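We finally wrote down our rules for hand-held gripper sessions at Jundelen. Posting them in pieces, as a few people setting up their own rooms have asked what we do. 1/

Rule one is about markers. Every square marker on a gripper base gets wiped and looked at before the session starts. If a corner is lifting or there's a scratch through the black, that gripper goes back in the case. No tape repairs. 2/

Sleeves next. Long sleeves are fine, but the cuff has to stay behind the base of the gripper. We lost a whole morning of laundry tasks in December to a jumper that kept sliding over one marker. 3/

Both grippers start open and above the table, and you hold still for 2 seconds before you move. Same at the end. It feels slow. Whoever trims the recordings will thank you. 4/

One garment per basket for the first round. After that you can go up to 4. We used to let people choose, and the results couldn't be compared with anything. 5/

No fixing things with your fingers. If a sleeve catches on the rim, you sort it out with the grippers or you stop and mark the take as failed. Failed takes are kept. Please don't delete them to be tidy. 6/

Cables are the rule people argue with. Ours says nothing crosses the floor where the operator stands, and loose lengths are coiled and moved to the side. Ledetti tape theirs flat instead. I've worked in their room and it's fine, but tape leaves a mess on our floor. 7/

Other people in the room: allowed, with their agreement in writing first. They will end up in the recording whether they mean to or not, and a wide lens picks up far more than you'd expect. Ask before the session, not after. 8/

Breaks. We stop after 16 takes, even if the operator says they're happy to carry on. Grip gets sloppy before people notice it themselves. Wrists too. 9/

Things we haven't settled: how often to recalibrate (we do it daily, Jeon do it per operator), and whether tablecloths should be plain or patterned. I lean towards using both and writing down which one it was. 10/

The log sheet is one page with 7 boxes. The Wonemari version had far more and came back half empty every time. If you want a copy of ours, reply and I'll send it over this evening. 11/

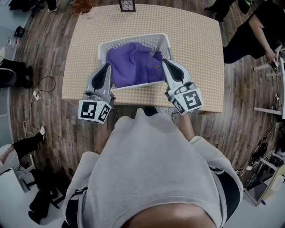
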